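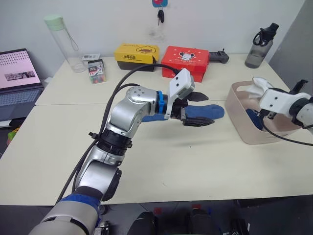
The Case for Folding Laundry on a Table

Most people I know fold laundry on the bed or the couch. I did it that way for years, and I now think it is the reason so much clean laundry in this country spends the week in a heap. A bed is soft, it is low, and you need it back by night. When the folding isn't finished, everything goes onto a chair, and the chair is where it stays.

A table fixes most of this. It is flat and hard, so a fold holds its shape when you press it. You can stand up straight. You can also see what you have, especially if the top is a light color. Dark socks disappear on a dark bedspread. On a white table a navy sock has no place to hide, and neither does its mate.

I moved my folding to a table in March, after we rented a place in Windside with no room for a chair in the bedroom. The table is also where the computer goes and where the mail lands. I was told this would be a problem. It takes two minutes to push those things to the back against the wall, and the front is then free for as long as the job lasts.

The basket matters more than people think. The tall hampers sold today are fine for dirty clothes, but they are poor for clean ones. You reach down to the bottom, you pull out a pillowcase, and three other things come out with it. A low plastic basket with handholds can sit right on the table next to the work. I paid 15 dollars for a Koo and have no complaints. The expensive one I had before, a Drirkia with a lid and a liner, went to my sister. She keeps yarn in it.
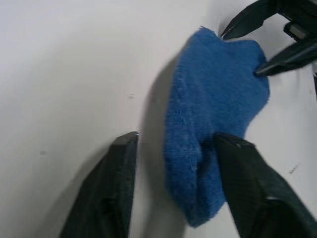 Then there is the matter of the small things. Shirts and pants get folded because we have to be seen in them. Socks and cloths are treated as filler, and plenty of sensible people will tell you not to fold them at all. Life is short, they say, throw them in a drawer. I agree about underwear. I don't agree about socks, and I have come around on cloths too.

A fuzzy cloth that goes into the drawer in a ball comes out in a ball. It takes up the space of four flat ones, and the drawer starts to jam. Then somebody buys more cloths because the ones at the back can't be found. We had 30 of them at one point, most of them in a drawer that would not open past halfway. Folding one takes a few seconds. Lay it down, pull the corners out, fold it in half and in half again. It doesn't have to be neat – it only has to be flat.

The plush kind does need one extra step. It picks up lint from everything it is washed with, and the table is a good place to notice. I pick off what I see and leave the rest.

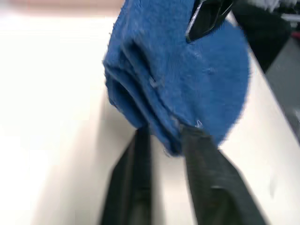
Blue terry cloth, with a little lint on it.

The best argument against all this is that some homes don't have a table to spare. That is true, and a kitchen counter will do if it is wiped first. An ironing board will not. I tried the folding stand from Flernatar as well, and it was too narrow for a bath towel and wobbled when I leaned on it.

The other argument is that folding is dull no matter where it is done. I can't dispute that. I do it with something playing on the laptop and I stop when the basket is empty. Sheets I still do on the bed, because there is no table in our house big enough for a queen size.

May 19, 2023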